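Korletey jars README

Hiya! I put this set together because I wanted plenty of everyday jar-and-lid fiddling in one place. It's 558 short clips, all done at a desk, with glass jars and the lids that go on them.

Folders are named by jar, then by lid. Clips 1 to 81 are my first go, so the names there are a bit messy (sorry, Heriberto!). I've left out anything under 10 seconds.

If you find a lid filed under the wrong jar, drop me a line and I'll move it. Clear glass jar with the white round lid:
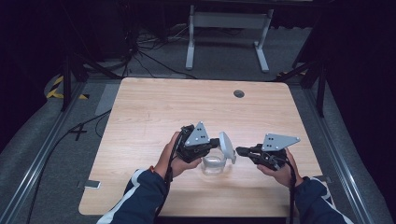
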